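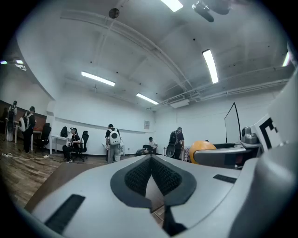
**Lorna Whitcomb**, list moderator and keeper of the seed swap page

Re: [peppers-and-beans] Dritano beans, blossoms but no pods
Jul 6, 2021

> Hello all. My Dritano pole beans are up over the top of the trellis and covered in flowers, but I haven't found a single pod. Same bed as last year, same Botari seed. I gave them a good dose of fish fertilizer in June. Did I get a bad packet? The Janevski peppers next to them are doing fine.

Good morning, and welcome back! I was so pleased to see your name come up again, even if it's the beans that brought you.

I wouldn't blame the packet. I've grown Dritano for 11 summers now and it sulks in hot weather every time. When the nights stay warm the blossoms just drop, and you stand there with your colander feeling foolish. Mine usually pick up again once we get a cooler week, and then I can't keep ahead of them.

The fish fertilizer may be part of it too. Beans don't want much feeding, and if you're generous they'll put it all into leaves (handsome leaves, I'll grant you). I'd leave them alone for the rest of the season and just water deeply in the mornings. A bit of straw around the roots helps mine along.

The peppers are another story — Janevski will take all the heat you've got. Do stake them before they get heavy. I lost two good plants last year by putting it off, and I was cross with myself until Thanksgiving.

While I'm writing, I still have nine packets of Dritano from last fall's swap, so if you'd like to try a second sowing, send me your address off-list. Somebody also asked about the Bosex drip kit. I have the small one, and it's fine on a level bed, but the far end of my sloped one never gets its share.

Let us know how the beans come along!

Warmly,
Lorna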